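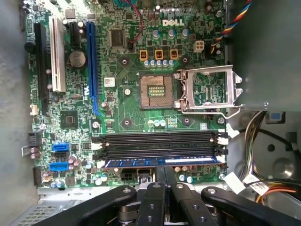
Inside a Dell desktop computer, case open

Sidbridge Evening School
Minutes of the teachers' meeting, August 2018
Room 2, Molmont Street building

Present: Consuelo Ledesma (chair), Pendo Rashidi, Subira Ndung'u, Clem Paewai, Kerubo Nyanda (minutes)
Absent: the two sewing teachers, who have sent their remarks by letter

1. Opening and last minutes

Consuelo opened the meeting and thanked everybody for coming in the holiday time. The minutes of the February meeting were read. Clem asked for one correction: under item 4 it was written that he agreed to teach the beginners' class in both terms. He agreed only for the first term. The minutes were accepted with this change.

The question of the broken window in the stairs was carried over again. Subira has written to the owner of the building and has received an answer, but the answer speaks about a different window. She will write once more and put a drawing in the letter.

2. Enrollment for the autumn term

Pendo presented the numbers. Until now 246 persons have put their name on the list for the autumn courses. The English classes are full on all levels except the highest one. Bread baking is full and has a waiting list. The bookkeeping course is weak, and Pendo believes the reason is the title, which was "Principles of Double Entry" in the program. She proposes to call it "Keeping the Books of a Small Business". Everybody agreed to the new title. It is too late to change the printed program, but it can be changed on the web page and on the paper at the front door.

Subira asked if we should take more people in the English classes than last year. The limit is now 15 in one class. Consuelo is against a higher limit. She said that in a larger group the quiet students do not speak at all, and then they have paid for listening. Clem said that every term some students leave after the first weeks, so the room is never as full as on the list. After a longer discussion the limit stays the same, and names on the waiting list will be called as soon as a place is free. Pendo will make the calls and not the teachers, so that the same person is not promised a place twice.

3. Placement test

Kerubo reported on the placement test for English. The present test has only grammar questions. Several students who speak well were put in a low class, and some who have learned grammar in school but never spoke were put too high. In the last term there were many changes between classes in the third week, and this disturbed the work.

Her proposal is a short conversation of ten minutes with each new student, and after it one page of writing about a subject the student can choose. The grammar sheet stays, but it will be used only when the teacher is not sure between two levels.

Consuelo likes the proposal but asked who has the time for it. Kerubo and Clem will do the conversations in the enrollment week, and Subira will help on the last evening. Subira wishes to have a list of fixed questions, so that all three ask the same. Kerubo will write the list and send it to the others before enrollment week.

It was also agreed that a student may ask for another class one time in the term, and that the request goes to the teacher first.

4. Classrooms and keys

The rooms in the Molmont Street building are divided as last year, with one exception. The choir needs the large room, because it has grown, and the advanced English class goes to the upper floor. There is no elevator to this floor. Subira remarked that one student in the advanced class walks with difficulty. It was decided that the class stays downstairs if this student enrolls again, and the drawing course will then go up. Consuelo will ask the drawing teacher if this is acceptable.

Two keys are missing from the box. All teachers are asked to look in their bags and coats. A key which is taken home must be written in the book, also when it is only for one night.

The chairs must be put back in rows at the end of each evening. We have received a complaint about this from the music school that uses the rooms in the morning.

5. Course materials

The English books will be ordered from Mfinanga as before. The price has become higher. Clem asked if we can go one more year with the old edition, but the old edition is not sold anymore, and a class with two editions loses much time with finding the page. The new edition will be ordered for the first two levels. The higher levels will use copies and newspaper texts, chosen by the teacher.

The sewing teachers write that they need new scissors and that the old ones should please not be used for paper. This was noted.

6. Computer course

Clem gave a short report. The basic course (writing a letter, sending mail, filling in forms on the web) will be held as usual. He would like to add three evenings with the title "What Is in the Box", for people who wish to know what the parts of a desktop computer are called and how to clean the dust from them. No earlier knowledge is needed. He will show the parts on an open desktop tower laid on its side, so that the students can stand on all sides of the table and see the power supply and the drive cage without bending down.

Pendo asked if it is dangerous. Clem answered that the cable will be pulled out of the wall before the case is opened and that no student will open a power supply. Consuelo asked that this rule is written on a paper in the room. The three evenings were approved.
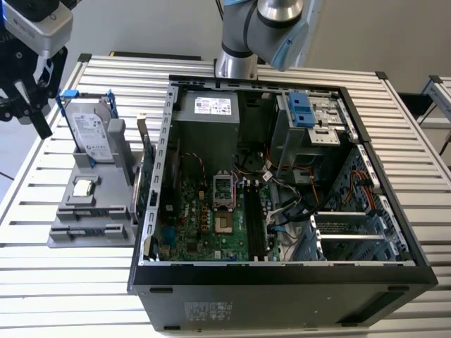 7. Money

Consuelo reported that the town of Zornstead gives us 500 dollars for the program, the same amount as last year. The money must be used before the end of the year and the receipts must be kept. It was decided to use it for the English books first. If something remains, it goes to the scissors, then to a new kettle.

The course fees stay unchanged. Students who cannot pay at once may pay in two parts, as until now. Pendo asks the teachers not to accept cash in the classroom but to send the student to the office.

8. Other matters

Subira would like to have an evening with food at the end of the autumn term, where each class brings something. The bread baking group has already offered to bake. The others were in favor. She will look for a date that is not the same as the choir concert.

Kerubo will be traveling in the second week of the term. Clem will take her class on the first evening and Subira on the second. Kerubo leaves the plan for both evenings in the blue folder.

Tasks

Subira: letter about the window, date for the food evening
Pendo: new title of the bookkeeping course, calls to the waiting list
Kerubo: list of questions for the placement conversation
Clem: paper with the safety rule for the computer evenings
Consuelo: talk with the drawing teacher, order of the books
All: look for the keys

The next meeting will be in the week before the term begins. The date is sent by mail.

Minutes written by Kerubo Nyanda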